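Milum opens shelf-handling programme built on first-person demonstrations

13/02/2023

Milum has begun recording hand demonstrations of shelf work for use in training two-armed robots, the company said in a technical note to customers. The programme covers the handling of shrink-wrapped drinks packs on steel shop shelving, a job that single-gripper picking systems have tended to leave alone.

The recordings are made from head height, so that the shelf, the goods and both of the demonstrator's hands stay in view. A person carries out the task at normal speed with bare hands. Software supplied by Clergate then estimates the position of each wrist and fingertip over time, and the result is mapped to the joints of a two-armed machine.

Milum calls the first set of tasks Gritine. It consists of lifting a multipack, shifting it along a shelf, turning it to face forward and setting it down without disturbing the goods on either side. Each task is recorded 60 times per product, with the starting position changed between recordings.
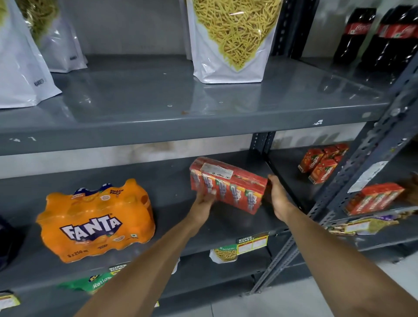

Both hands on a multipack of juice cartons, held at a slight tilt at middle-shelf height.

Shrink-wrapped packs were chosen for the first set on technical grounds. The wrap gives under pressure, the contents shift slightly, and the outer shape differs from one pack to the next even when the product is the same. A grip learned on a rigid carton does not carry over well. Carton packs have flat ends that can be held between two palms, whereas bottle packs have rounded shoulders and need a contact point lower down or firmer pressure from the side.

The note gives some attention to how the two hands share the load. In most demonstrations one hand supports from beneath or at a lower corner and the other steadies the opposite end. Milum labels these roles separately for every recording, and the labels may swap part-way through a movement. Earlier work at the company treated both arms as equals, and the learned policy often squeezed the pack from both ends until the film creased and the labels could no longer be read by the stock camera.

Recordings are sampled at 50 readings per second after processing. Sections in which a hand is hidden by the pack or by a shelf upright are marked and given less weight in training. Slotted-angle uprights are a particular nuisance, according to the note, as their regular rows of holes can be mistaken for markers by the tracking software. Clergate has issued a filter for this and says a further version will follow in August.

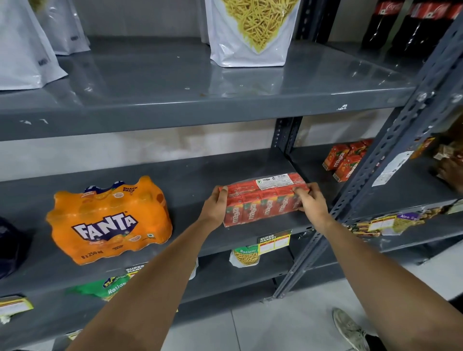
Does the demonstrator need to wear gloves or sensors?
None are required for the Gritine set. Hand positions are estimated from video alone, and grip force is added later from a smaller number of remote-control sessions.

Those remote-control sessions form the second part of the programme. An operator sits at a pair of handheld controllers and drives the robot's arms directly, with force readings taken at each wrist. The method is slower than working by hand - a lift that takes a person 2 seconds takes an operator 8 - but it yields data that the robot can reproduce without any conversion between human and machine joints. Milum uses the hand recordings to teach the general path of the movement and the remote-control data to correct the last few centimetres of approach and the closing of the grippers.

Teoh, which builds the arms, has changed the wrist on its current model to suit. The new joint allows the palm to turn upwards beneath a load while the forearm stays low, a posture that people adopt without thought and that the earlier wrist could not reach between two shelves. Existing arms can be refitted. Teoh has not published a price for the part.

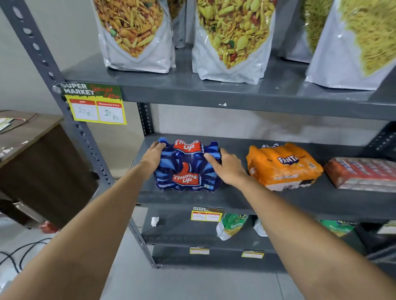
A Thums Up multipack gripped at its top left corner and right side, with a Fanta multipack next to it on the shelf.

Lighting has been left uncontrolled. Glossy shelf surfaces and plastic film both throw reflections, and the companies took the view that a policy trained under even studio light would fail in an ordinary shop. The same reasoning was applied to the shelving, which may carry scuffs, loose labels and goods that overhang the front edge.

Known limits are listed at the end of the note. The method does not yet cover packs stacked on top of one another, torn wrap, or goods that must be drawn out from behind others. Performance on the lowest shelf is described as poor, mainly for want of demonstrations recorded at that height. A bend or crouch moves the viewpoint quickly, and the wrist estimates drift as a result.

Customers with a Teoh arm and a current Clergate licence may apply to Milum for the Gritine recordings and the role labels. The remote-control data will be held back until the force readings have been checked against a second set of wrist sensors.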